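Thursday, June 27, 2024
By Roland Fothergill

4 min read

Second progress report on the Hilow folding project, to the program office at Zenonell

You asked for a shorter report this time and for fewer adjectives. I can manage both.

When the grant was approved, the plan was to have a folding arm working alongside the finishing crew at the Henríquez plant by October. The arm would take flat goods, meaning towels, napkins and cleaning cloths, and the crew would move over to inspection and repairs. I signed that plan. I now think the date is optimistic and the part about the crew was never properly thought through.

What has been done since the last report: we have 456 recorded folding sessions, of which Arer has accepted 154 for training. The rest were turned down, mostly for tracking dropouts or because the worker stopped to fix the gear partway through a fold. The sessions are done by hand, with a sensor rig strapped to the worker's wrist. Arer's position is that the acceptance rate will climb as people get used to it. Maybe so. I have heard the same thing on every call since the winter, and the rate in the last batch was no better than in the first. 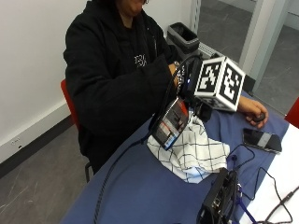

The time that goes into setup is missing from the budget entirely. Straps get loosened and tightened, cables get moved, somebody restarts the software. I asked the shift leads to log it for two weeks and the total came to nearly 48 hours, all of it charged to finishing. On paper this makes the finishing crew look slower than last year. They noticed before I did, and they were not happy about it. I have asked for a separate cost code and would like your support on that before the next quarter closes.

About the people. The proposal said jobs would "shift toward higher-value tasks." I have asked three times what those tasks are and what they pay. The Henríquez office sent me a slide. Inspection at the plant is currently done by 2 people and there is not enough of it to keep the whole crew busy. Repairs depend on what the hotels send back, and we can't plan around that. If the intent is to run with a smaller crew, the workers who are teaching the machine should be told so in writing, while they still have a choice about taking part.

I don't want to be unfair to the technical side. The Arer engineers come when called, and the demo arm folded a stack of dry napkins in front of your visitors without trouble. It has not yet been tried on mixed goods from a real cart, and that is most of what the crew handles.

For the next period I propose that we hold off on ordering the second arm, test the first one on mixed goods for a full shift, and get a staffing plan with job titles and wages in it. The unspent equipment money can stay where it is until then.

Comments (3)

dlw_finishing
Thank you for putting the setup time in. We got asked about our numbers twice in one week and had no code to put it under.

Marta
The rate will improve once the new straps come in. I'd have liked to see that mentioned. Otherwise I agree on the mixed goods test, we should do it soon.

P. Oyelaran
Has anyone seen the slide? Can it be posted here?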